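From: Stavros Yordanov
To: nimton-users
Date: 07/10/2023
Subject: Re: [nimton-users] Index rebuild stalls on large archives

Kohei Wada wrote:

> After moving our archive to the new Nimton release, the nightly index
> rebuild stops at 52 percent and stays there until the process is killed.
> The log shows the last segment as written and then nothing. Memory use
> is flat. We have 2 worker threads configured. Should I raise the lock
> timeout, or is this a known problem with mixed encodings?

Kohei,

Raising the timeout will only delay the symptom. The flat memory line suggests that both workers are waiting on the same segment lock. I had the same pattern on the Plunano mirror, where a merge job started before the rebuild had released its handle.

Check two settings first. merge_during_rebuild defaults to on in the packaged config, even though the manual page says off. Set it explicitly. Then look at lock_retry, which takes seconds in the main file and milliseconds in the per-archive override. If you copied the value from one to the other, the worker retries so often that the log writer never gets a turn. We use 60 in the main file and leave the override out entirely.

Mixed encodings are a separate matter. They produce skipped messages, and those are listed in the reject file with the byte offset. A bad header does not stop the rebuild. 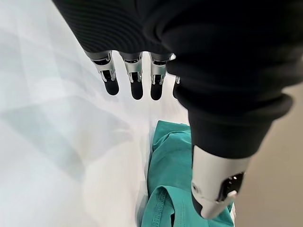 2 min read

If the stall remains after both changes, run the rebuild with one worker and keep the trace output. The lines to look for are "segment acquire" without a matching "segment release". On our machine the unmatched segment was number 39, which held a single thread with over 60 nested replies. Splitting it by hand with the segment tool and restarting from that point was enough. You do not need to start from zero, but delete the partial file first or the tool will treat it as complete.

The patch in the Vavik branch changes the lock order and should make the first setting irrelevant. I have not tested it against compressed archives. Stoyanova packages still carry the old order, so check which build you have before applying anything.

Please post the trace to the list and leave out the message bodies. The headers and segment numbers are sufficient.

Stavros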